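Let the Play Kitchen Stay Messy

Most of the advice I read about toys is really advice about storage. Buy bins, label the bins, rotate the bins every month. I followed it for most of a year, and I now think it is wrong for at least one kind of toy, the play kitchen.

We bought ours in August, secondhand, from the Kasora store on the way out of town. The bag held a mix of play food and real kitchen things somebody no longer wanted. At first I sorted it. Food went in one bin, dishes in another, and anything with a handle in a third. My daughter took everything out each morning and I put it all back each night. She never once went to a bin looking for a category. She dumped all three on the floor and started from there.

The sorting was for me. A child making lunch wants the banana next to the plate and the spatula next to the pan, and if the fruit ends up in a cup, that is where the fruit goes in her kitchen. When I pulled it out and put it with the other fruit, I was taking apart something she meant to come back to.

Urgate sells a play food set with 100 pieces and a tray with a shaped slot for each one. I understand the appeal. I have also seen one in use at a friend's house, and the child spent the afternoon filling slots. That is a puzzle, and a fine one, but no cooking got done.

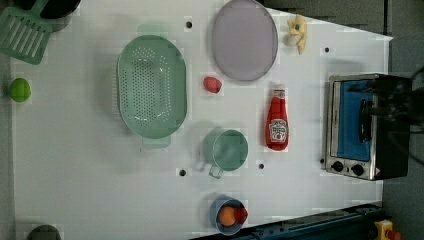 I would also argue for fewer pieces and less matching. A full-size colander does more work than a tiny one made to go with a set. Measuring cups are cheap and hold up well. Play food can be any color and any size, and a child will not complain that the fruit is out of scale with the oven.

My rule now is one low table and one deep basket. What is on the table stays on the table overnight. What is on the floor goes in the basket, in any order. Cleanup takes me 7 minutes, and most of that is looking under the couch.

People tell me this teaches bad habits. Maybe it does. She puts her shoes away and hangs up her coat, and I can live with a crowded table.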